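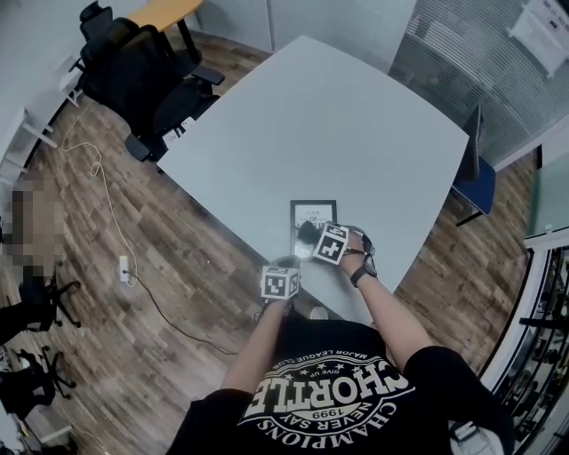
A small black-framed picture on the white table.

Nov 26, 2020

Retuned the Onder concertina again. The reeds had drifted flat since September, the low G by 5 cents and the rest by less. I took a little brass off the tip of each and checked at normal bellows pressure, then at half. Serial number is 2617, which puts it in the Trivcombe batch with the riveted action.

The Tuominen reels sit better at 90 than at the printed tempo. Tune 41 in the Drakum book has a wrong note in bar six of the B part; it should be F sharp. Next job is the left-hand pads.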